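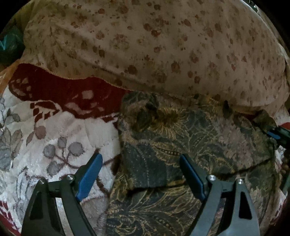 What pad material holds up best on a hand-held gripper used mostly for fabric? Ridged silicone at a medium hardness, replaced on a schedule.

fndlovu
Which hardness, though? We ran the Rakby pads and the Voyle pads on the same parallel fingers, 300 grasps each, folded textiles only. Rakby dropped 8, Voyle dropped 195. The Voyle pads are harder and the ridges are shallow.

v_villanueva
That gap is too large for hardness alone. Did you match the closing width? Voyle pads are thinner. On a Joltmont controller with default limits, the fingers stop short and you get almost no squeeze on a single layer.

fndlovu
Defaults, yes. Will shim and rerun.

gantry_left
I disagree with the soft pad advice. Soft ridges grab two layers when you want one. For cushion covers and quilts, fine. For thin sheets I use flat pads.

v_villanueva
Flat pads slip on anything with a nap. Double picks are an approach angle problem.

gantry_left
Not on my Worix arm. Same angle, different pads, different result.

fndlovu
Rerun with shims: Voyle dropped 29 and held 271. Still behind Rakby. Double picks were not logged, so I can't settle the other argument.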